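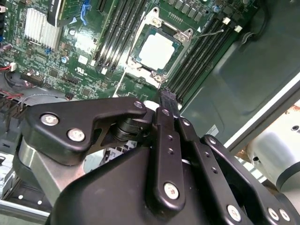

March. Up before 6, coffee gone cold already, writing this standing up. Another day of old machines. The Flusamov lot came in on two pallets, 16 of them, office clear-out, and I said yes to all of it like an idiot. Kramer wants the good boards by the end of the month. Brikora takes the metal. The rest is mine to trip over.

Started with memory and processors, they sell quickest. Levers up, paste off, lids wiped, into trays. Ran out of trays. Used an egg carton for a bit, lined with foil bag scraps, works better than it has any right to. Must order more wipes. Must also stop buying the cheap ones, they leave fuzz evrywhere.

Lunch was crackers. Then the towers. Side panel off, lay it down, look before touching anything. I like the ones with blue tabs, no hunting for the right screwdriver. Dust in the first was thick as felt. Did the blowing out by the back door and still sneezed for an hour – wear the mask next time, it's hanging RIGHT THERE.
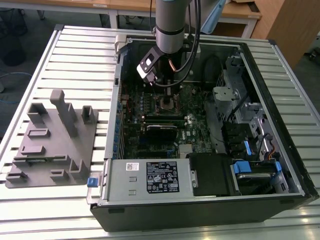

Do I pull the power supply first or last? Last, after every cable is off the board, or I end up yanking on something I wanted to keep.

Wrote that on the wall in marker, so now it's law. Drives in the blue bin, cards in the gray one. Kramer pays 400 for a full box of tested boards, no bent pins, and they do check. Lost a whole box's worth over the winter to bent pins. Still sore about it.

Nelow emailed, they want serial numbers for every drive before wiping. Fine. Typed up the first lot, fingers freezing, heater on the fritz again. Parts log is at line 3,271, which made me feel old.

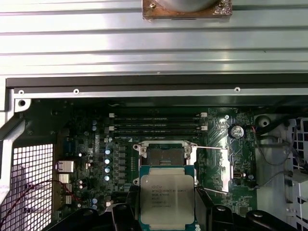

And then the screws. Every maker has its own idea of a screw. Long ones, stubby ones, ones that only fit the rail they came off. I started sorting them into jars and gave up, they all went in the coffee can. Future me can deal with teh can.

Back hurts. Bench is too low, have been saying so all winter. Six towers done, ten to go. Need: trays, wipes, labels, heater fuse, bread. Bed now – alarm's set.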